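I've been putting off buying a proper bird bath for years, mostly because the old dustbin lid on bricks did the job. Then the lid split in November, my neighbour Efe Onuoha said he was fed up of the starlings queueing on his shed, and I gave in and ordered the Lavside drip bath.

First impressions were good. It comes in nine pieces, which sounds a lot for a dish on a stick, but four of them are ground pegs and I had it standing before my tea went cold. The bowl is 42 cm across and slopes gently from the rim to the middle, so the small birds can paddle at the edge and the blackbirds can go in up to their armpits (do blackbirds have armpits?). The surface is slightly gritty, like a fine sandpaper, and I've not seen anything skid on it yet. My old lid was lethal for that.

The drip is the bit you're paying for. There's a little reservoir behind the bowl and a bent spout, and you set the speed with a screw underneath. It's fiddly! Too tight and you get nothing, a hair looser and the whole lot empties by lunchtime. I marked the right spot with nail varnish and haven't touched it since. But oh, the difference it makes. A pair of blackcaps came down on the second morning, and I'd only ever heard them in this garden before, never had a decent look. The male sat under the drip with his eyes half shut — I could have watched him all day. Long-tailed tits too, the whole gang at once, all shoving.

Now the grumbles. The stem wobbles if a woodpigeon lands on one side, and woodpigeons always land on one side. I've packed the base with gravel and that's helped a bit. The reservoir has a narrow neck, so you need a bottle brush to clean it, and it does need cleaning, every week at least, or it goes green and slimy. And the lid of the reservoir is a horrid shiny blue. Rakiya Akpan from our bird group has the same one and painted hers brown, outside only, which looks much better.

I also tried the Arkex one at my sister's. It's heavier and doesn't wobble at all, but the bowl is deep with steep sides, and in a whole afternoon we had one robin, who stood on the rim and thought about it. She's put a flat stone in since and says that's brought the sparrows.

So would I buy the Lavside again? Yes, wobble and all. If you've got mostly pigeons, get something heavier. If you've got warblers passing through and a chair by the window, get this and hide the nail varnish from whoever fills it up.
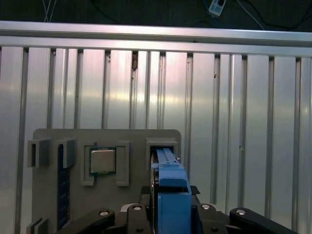 *Ribbed metal and a few cables*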